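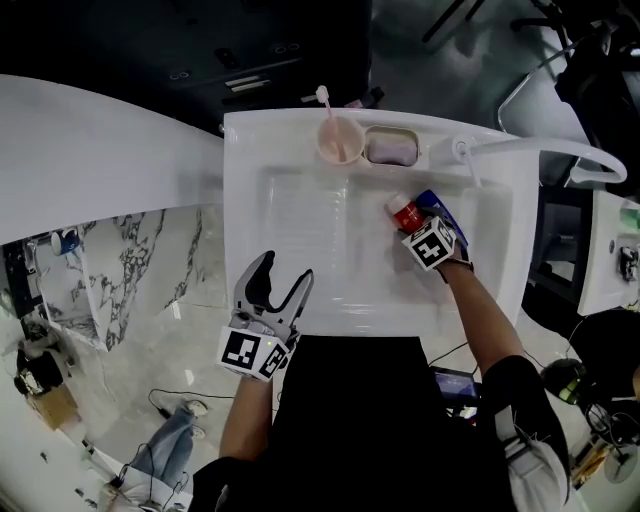 Sink number one: gripper in the left hand, bottle and toothpaste in the right.

Typing this with a sore wrist so excuse the state of it. Meant to write something in February, didn't, the notes piled up and now I have to do it in one go before the kettle boils twice.

So. Bathroom tidying. That's my bit of the project at the moment. The plan for Dasier (the arm we're teaching, name not my idea) is that it should be able to clear up round a washbasin. Pick up the things people leave about, put them where they go, leave the soap alone. Sounds like nothing. I've been at it long enough now that I dream about soap.

The way we teach it is we do it ourselves, holding the gripper. No arm in the loop at all while you're recording. You pick the thing up with the same sort of fingers the robot will have, and the recording keeps the path your hand took plus how far the fingers were open. Then Storker chews on it overnight. Storker is our training setup, it's a lot of scripts and one very loud fan.

I did try the other way first, sat at a desk driving Dasier by remote control with a pair of sticks. Hated it. Three good goes in a whole afternoon. You've no feeling in your fingers, you're looking at a screen, you go to close on the toothbrush and you're an inch behind it. Some people are brilliant at it, I am not one of them. It's still what we use for anything heavy or anything where you'd not want your own hand in the way, and for fixing things at the end when the arm gets stuck and somebody has to nudge it out. But for small stuff round a sink, by hand, every time.

Numbers, as I get asked. 2,416 goes recorded for the basin jobs so far, by all of us together. 626 of those thrown out. That's a lot of throwing out and I'm not proud of it, a fair chunk were mine from the first fortnight. Mostly the marker on the cube went out of sight halfway through, so the tracking jumped and the path is rubbish after that. You don't know till later when you look at the plot and there's a great spike in it.

Things I do differently now, in no order:

Slow down at the pick. Not everywhere, just there. If you go slow all the way through, the robot goes slow all the way through and it takes a week to put a toothbrush in a cup.

Don't twist the wrist further than the arm can. Easy to forget. A human wrist will do all sorts, and Dasier gets to a certain angle and simply stops. I've got a bit of tape on my sleeve for practice days, when I can see the tape I've gone too far.

Start from a differnt place each time. I kept starting from the same corner of the basin without noticing, and the first model we trained would only work if you began in that corner. Anywhere else and it went to the corner first, like a dog going round the sofa before it lies down.

Leave the mistakes in if you recover from them. This was an argument. I used to bin any go where I dropped something. But a drop and then a clean pick up again is worth having, it's the only way the thing learns what to do about a drop. So now they stay, with a note in the log.

Use both hands when a person would. With one hand free you want to hold the bottle in it, or steady something, so we've got a marker on that hand as well and it all goes in. Doubles the chance of something going out of view, mind.

Right, upstairs-downstairs question. We did a long stretch of table work as well, cups mainly, and that's been a nicer job all round. Tables don't splash. Cups are a friendly size. The trouble with cups is handles and the trouble with cups without handles is that everyone grabs them in the same place, bang in the middle, and then the robot meets a short one and shuts its fingers on thin air. I've started going for the rim on every third one or so.

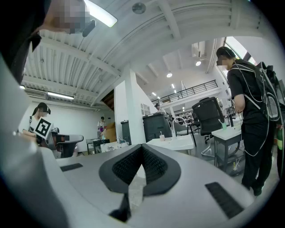 Table work from the gripper's end. Cups out, marker board up.

A word on the board. It goes up so that all the cameras can agree on where they are, and if you skip it the day's work is worth nothing. I skipped it once. Thirty-six goes, lovely smooth ones too, the best I'd done, no use to anyone. I've a note stuck inside my locker that says BOARD and that's all it says.

The fit of the gripper matters more than I'd have guessed. The fingers close with a squeeze and by late afternoon your squeeze is going, so the grips get sloppy and you start resting things against the edge instead of holding them. We swap over every hour or so now. I moan about it when I'm on a good run but the plots from after the swap are better, I've looked.

What's working: cup to shelf, cup to cup, toothbrush into cup if the cup's wide. What isn't: the toothpaste. Soft tube, changes shape, and it gets picked up by the tail end as often as not. Bar of soap we are leaving well alone until Ongart is ready. Ongart is the new pair of fingers, softer, with a bit of give to them, and it's been two weeks away since before Christmas. I want it for the tube. If it does the tube I'll be happy.

After that everything gets moved over to Sustari, that's the mock-up flat, proper bathroom with a door on it. Doors, oh good. Never recorded a door. Need to ask whether the other hand does the handle or the gripper does, there's something in the log about it but I can't find the page.

Also need to: recharge the spare, redo the labels on my last batch (I've put "basin left" on half the ones that were basin right), find out who's got the long cable.

Kettle's gone. More when the wrist's better, and I'll put up some of the spiky plots for those who asked.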